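Keeping one robot healthy: a conversation with Oanh Huỳnh

When I asked Oanh Huỳnh for an interview, she answered that she is not an interesting person, but the machine is maybe interesting. She looks after one mobile robot with one arm, at the small company Jumach, where the robot learns to tidy bedrooms and living rooms. She does not write its software. She charges it, cleans it, measures it, changes its parts and keeps its notebook. We spoke in July, in the workshop behind the office, and she continued to work during most of our talk.

I wanted to know first how her day begins.

"With the notebook," she said. "Before I touch the robot I read what the last person wrote. If it says the arm was shaking a little at the end of the day, then I begin with the arm. If it says nothing, I become suspicious, and I go and ask."

The notebook is made of paper. Leszek Michalski, who writes the control software, proposed a few times to replace it with a page on the company server. Oanh refused. She has grease on her hands, she says, and a keyboard does not like grease. They agreed in the end that she takes a photograph of each finished page and he copies the important lines by himself.

After the notebook comes the walk around. She looks at the covers, the cables and the wheels, in this order. Carpet is the biggest enemy of the wheels. The fibers wind themselves around the axle, very slowly, and for many days there is no sign of it. Then the robot begins to turn slightly to one side, and Leszek thinks it is his program.

"He lost two days looking for a mistake in his code," said Oanh. "I took off the wheel cover and there was a ring of wool, as thick as my finger. Now he calls me first. It is good for our friendship."

She removes the wool with a seam ripper, the small hooked tool which people use for sewing. She tried a knife before, but it scratched the axle. The seam ripper was her mother's, and it stays in the top drawer, in an old glasses case.

Then we spoke about the gripper, and here she put down her screwdriver and became more serious.

The gripper has two fingers with rubber pads. The pads are what touches the pillows, the blankets, the remote controls. When they are new they hold nearly everything. When they are old they become shiny, and a shiny pad will slide on cotton. She does not trust her eyes for this. She has a strip of pillowcase with a small weight sewn in one end, and each morning she lets the robot hold it in the air while she counts slowly. If the strip moves down, the pads go in the trash. They come from a supplier named Kubiak, and she orders them early, as the delivery is not always quick.

"How do you change them?" I asked.

She showed me. The robot must be switched off, the arm resting on its support, and the battery disconnected. She repeated the part about the battery. The old pads come off with a plastic blade, never with metal. What remains of the glue she cleans with alcohol on a cloth, and she waits until the surface is dry. The new pad is pressed from the middle to the outside, so that no air stays under it. After that, the robot does not work for one hour.

"Everybody wants to use it after ten minutes," she said. "Then the pad goes crooked, and I do it again, and we lost more than one hour."

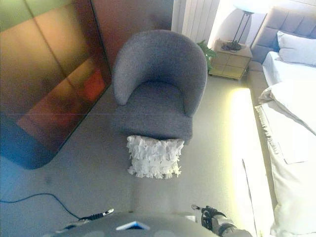

A crooked pad makes trouble with soft things before it makes trouble with hard ones. A cup will be lifted anyway, said Oanh, but with a cushion the fingers must close on a fold of the fabric, and if one pad sits a little higher than the other, the fold rolls out. The robot believes that it holds something and drives away with nothing. Iwona Mazurek, who plans the tests, writes such cases in a separate list, and when the list becomes long she comes down to the workshop and puts it on the table without a word.

I asked which things in a bedroom are the most difficult from the maintenance side. I expected her to say the heavy ones. She said fringes.

"Fringes, tassels, ruffles. People love them. The threads go into the joint of the finger, and when the finger closes, the thread is inside. You pull, and it goes deeper." She has made a small brush for this, cut from a paint brush so that the hairs are short and stiff. She opens the fingers completely by hand, with the power off, and brushes from the inside to the outside. After a day with blankets she does it in the evening and again in the morning.

Shiny furniture is on her list also, for another reason. The depth camera does not understand it well. A glossy door can look to the camera like a hole, or like a second room behind the first. She cannot repair this with a tool, but she can make sure the camera is clean and stands in the correct angle, so that Leszek does not have two problems at once. The lens gets a dry microfiber cloth, one direction only. She washes the cloths herself, without softener, which leaves a film on the glass.

The calibration is the part of her work that she likes the most. It is done after each change of the pads, and each time somebody bumps the camera. The robot holds a printed board in front of its own camera and moves it to 51 positions, one after another, and from this it calculates where its hand is. It takes long, and during this time the people should not walk close by. The floor of the workshop is old and it bends a little under a heavy step.

"Cameron walks like a horse," she said, and from the other room Cameron Mowat answered that he heard it.

He came in to see us then, and since he drives the robot during many of the tests, I asked him what he notices when something is not in order. He said that he notices it in his own hand. When the arm is well adjusted he forgets it. When there is some play in the wrist, he starts to correct without thinking, always to the same side, and after an hour his thumb is tired.

"I tell Oanh my thumb hurts and she goes and gets the hex keys," he said.

The wrist is indeed the part she repaired the most. There is a clamp with two screws, and they like to become loose. In the first months she only tightened them. It helped for some days. Then she went too far and one thread was destroyed, and the robot stood still for more than a week while the new part was on the way. She told me this without making it smaller. Now she uses a torque wrench made by Eson and a drop of medium thread glue, and she paints a thin line over the screw head and the metal next to it. If the line is broken, the screw moved. One can check it in a second.

She has the same habit with the cables. Each connector has a number on a piece of tape, and the same number is written on the place where it belongs. Charging cables are kept outside this system, and she does not like them. They lie on floors, wheels go over them, people step on the plug. She looks at the tip of each plug before she uses it, and a bent one she cuts off at once with the pliers, so that it cannot come back to the shelf by the hand of some good person.

Battery care is simple, in her opinion, but people are not patient. She does not leave the battery at 100 percent for the whole weekend, and she does not let it go down to empty. The charging happens in the workshop on a metal tray. When the battery comes back warm, it must first cool down. She checks this with the back of her hand and she has a thermometer too, for the people who argue.

Kacper Adamczyk, the head of the group, told me later by phone that when he hired Oanh he was thinking of a job for half of the day. "I thought, one robot, how much can it need," he said. Before this she was servicing cutting machines in the furniture factory Cloluvwood, and he found that a good preparation, even if the machines there were bolted to the floor and had no cameras.

Oanh sees more difference. A cutting machine does the same movement all day, so it wears out always in the same place, and after a year you know that place. Her robot does something else each hour. One day it bends down to the floor again and again and the shoulder motor becomes hot. Another day it only drives. For this reason she wants the drivers to write what kind of work they did, with a few words. "Floor, low, many times" is enough for her. "OK" is not enough.

I asked her what she would recommend to somebody who has just received such a machine and has nobody to teach him.

She thought about it while she was rolling up a cable. She would tell him to take photographs of everything before the first screw is opened, she said, and of the cables from both sides. To buy good hex keys, because the cheap ones make the screw heads round. To listen to the robot on the first day, when all is new, with the radio off, and maybe record the sound of each joint with a telephone. She did this with hers, and she still plays the recording of the shoulder when she is not sure.

She played it for me too. Then she let the real shoulder move up and down, and played the recording again. For me it was the same sound. She moved her head from one side to the other, wrote one line in the notebook, and asked Cameron to leave the arm alone until she could open the cover after lunch.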